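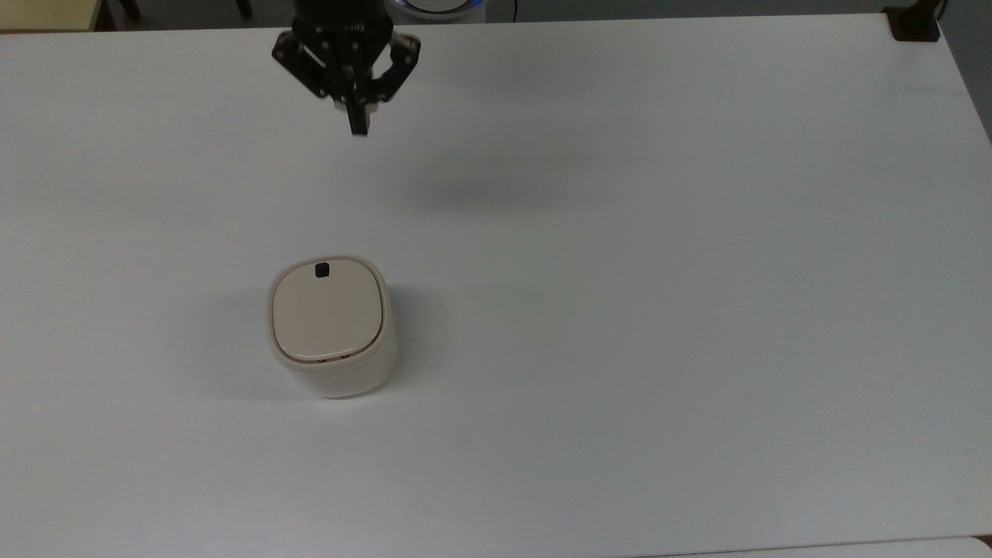

Cream container with lid, on a white tabletop.

4. Joining and trimming clips in Dodlow

Dodlow keeps your original footage where it is and works from a list of cuts. If you move the footage to another folder halfway through, Dodlow will sulk and show grey boxes. Put it back and the boxes fill in again.

4.1 Bringing clips in

1. Open a new project and choose Import from Folder.
2. Tick the clips you want. Dodlow accepts up to 61 in one batch and quietly ignores the rest, so bring in long holidays a bit at a time.
3. Wait for the green bar. Clips from Brekell camcorders arrive in pieces, each with the same name and a number on the end. Select all the pieces and press Join.
4. Check the order. Dodlow sorts by file name, and camcorders have their own ideas about alphabetical.

Note: Clips shot at different frame rates can share a timeline. Set the project rate first, under Settings > Timeline. Changing it later means Dodlow redraws every preview, and you may as well put the kettle on.

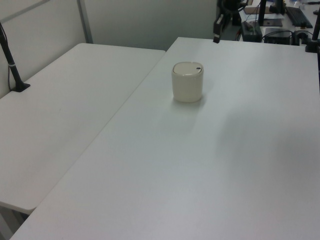

Small lidded container on the main table, second table alongside.

4.2 Cutting out the dull bits

1. Drag the playhead to the spot where your uncle starts explaining the barbecue.
2. Press I to mark the start.
3. Drag to the spot where he stops. Press O.
4. Press Delete. The gap closes by itself unless Leave Gaps is ticked.
5. Play back 10 seconds either side of the cut and listen for clipped words.

Undo goes back 54 steps. Projects with more than 2,000 cuts will open slowly, and you may want to ask yourself a few questions while you wait.

CAUTION: Trim Source File is a different command. It changes the original recording and can't be undone. It sits directly under Trim Clip in the menu, a decision we have raised with the people responsible.

4.3 Saving

Save the project before exporting. The Bawa preset suits phones and older tellies; Stoseck keeps full colour and makes much bigger files. Exporting is covered in section 5.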